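Family Memory and Oral History Program
Progress report to the Brurnard Fund
Prepared by Boonmee Wannasri, Program Lead, Kongkaew Family History Society

Reporting period and purpose

This report covers the second half of the grant awarded to the Society for recording the memories of residents over the age of eighty in Getau and Furnport. It sets out the work completed to the end of January, the use of funds, the difficulties met, and the work remaining. It should be read together with the interim statement already held by the Fund, which describes the selection of participants and is not repeated in full.

Interviews

The Society has completed 55 interviews under the grant. Most were held in the participant's own home, at the participant's request, and the remainder at the Furnport reading room. Sessions were limited to ninety minutes. Where a participant tired early, a second visit was arranged and the two recordings were filed under a single entry.

The interviews address childhood, schooling, first employment, marriage and the journeys by which families came to the district. Several participants spoke at length on subjects we had not planned to cover, among them the closing of the Furnport ferry and the keeping of boarders during the winter months. The interview guide has been revised to allow for these subjects. In four cases a grandchild conducted the conversation with a member of our staff present. These recordings are among the fullest in the collection, and we propose to offer the arrangement more widely in the remaining months. 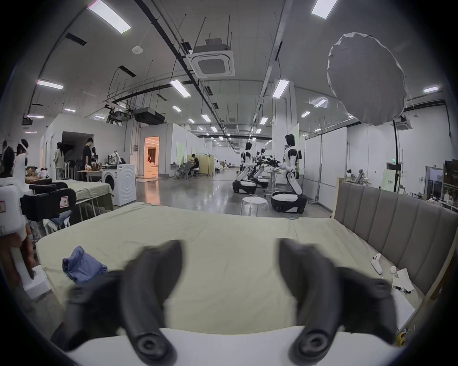

Game controller and papers on the bed, with a blue cloth to the left.

Photographs and family papers

Participants were invited to lend photographs, letters and certificates for copying. The Society has received and copied 311 items. All originals have been returned except for one album, which remains with us at the family's request while its binding is repaired. The cost of that repair is being met from the Society's own funds.

Identification of the people shown in older photographs continues to be slow. Names written on the backs of prints are often nicknames, and in two families the same name was carried by three generations. Staff now ask a relative to review each group of prints before a catalog entry is made. This has lengthened the work, but the entries produced under the new procedure have required very little correction.

Transcription

Full transcripts have been prepared for 30 interviews and sent to the participants for approval. Nine participants asked that passages be removed or closed to the public for a stated term, and all such requests have been honored. The remaining transcripts are in draft. Transcription has fallen behind the schedule given in our application, chiefly on account of interviews in which the speaker moves between two languages. A second bilingual transcriber began work in January.

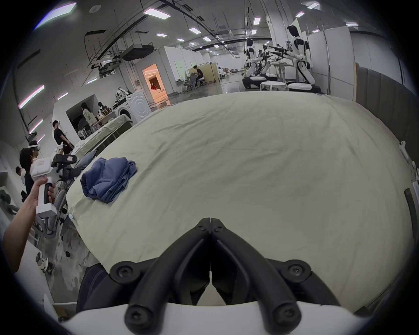

Page last changed: Feb 7, 2023

Use of funds

Spending remains within the approved budget. Travel costs were lower than expected, as visits in Getau were grouped by neighborhood. The Society requests permission to move $900 from the travel line to the transcription line. No change to the total award is sought, and no equipment has been purchased beyond the items listed in the application.

Matters for the Fund's attention

Three participants have died since their interviews were recorded. In each case the family has received a copy of the recording and has confirmed in writing that it may remain in the collection. The Society has adopted a short written procedure for such cases, and a copy is enclosed with the paper version of this report.

The Fund asked in its last letter whether participants' relatives outside the district could be given access. Recordings approved for release may now be requested by mail or through the reading room. Online access will be considered after the transcripts have been approved.

Work remaining

The Society will complete the outstanding transcripts, finish the catalog of copied photographs and hold one listening afternoon in each town. The Getau event will take place in the library hall, subject to confirmation of the booking. A final financial statement will be submitted at the close of the grant. Questions on this report may be addressed to the Program Lead at the Society's office in Furnport.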